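When the two people who run Soditent's teaching room in Gilenness sat down to talk, they asked that the piece be about the job and not about them. So they are called the trainer and the engineer here. The trainer shows tasks by hand. The engineer turns what she shows into something an arm named Xenos can use.

The company started with remote control only. A person sat in one room with a pair of handles, watched a screen, and moved the arm through the task. That still happens most mornings.

"With the handles, what you record is what the arm did," the engineer said. "There's no guessing. If it closed on a cup, you have the exact joint positions. The trouble is that it's slow, and people get tired."

The trainer said tired was a polite word for it. "You can't feel anything through those handles. You see the cup tip and by then it's tipped. My first week I crushed so many paper ones that they gave me plastic."

In January the company added the second method, which is bare hands and a head camera. The person wears the camera and does the task at a normal table, and the video is matched up with the arm later. The two kinds of recording go into one set, which they call Peria. The goal for this part of the work is 4,000 recordings. On a good day the trainer makes up to 200 by hand. She has never come near that with the handles.

Asked what makes a good recording, she talked about her hands for a long time. She keeps her fingers where the camera can see them. She doesn't reach across herself. She waits a moment before she picks something up and again after she lets go, so the start and end are clear.

"You'd be surprised how much you do without looking," she said. "At home I take a cup out of the cupboard while I'm talking to someone over my shoulder. Here I have to look at the cup the whole time. If my head turns, the camera turns, and that one is no good."

The engineer said the hardest part on his side is that a hand has more fingers than the gripper does. "She'll wrap four fingers around a cup and steady it with a thumb. Xenos has two flat pads. So we have to decide which part of her grip matters. Usually it's where the thumb is and what it's pushing against — everything else we can simplify."

Two hands make it harder. People hold one thing still while they move another, and they don't think of the holding as part of the task. An early batch of 420 recordings was set aside for that reason. The trainer had been told to use only her right hand, and the arm learned to push trays along the table.

"It did what I showed it," she said. "I just hadn't shown it enough."

They now ask for both hands on every tabletop task, even the short ones. Cups are the main subject this spring, and each kind of cup task is recorded in at least 3 places before it counts as covered. Plain tables are fine. So are worn ones. The engineer would like more clutter, and the trainer would like less. 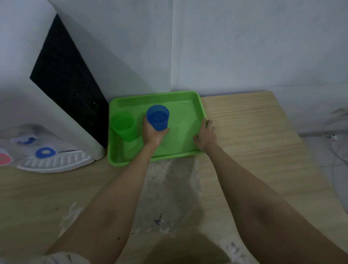
Cup work, done by hand.
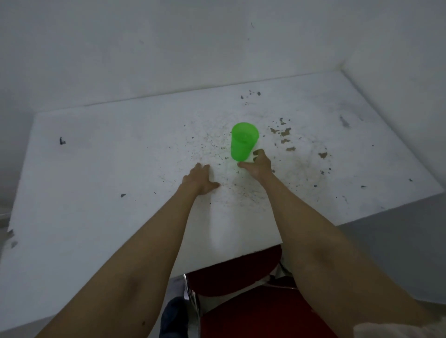 One reader who drives an arm by remote control at another firm wrote in to say that the handles deserve a better defense. After a few months, the reader said, you start to hear the motors strain before you see anything slip, and a video of bare hands can't teach an arm that.

Contact the editors | Copyright, all rights reserved | Back to top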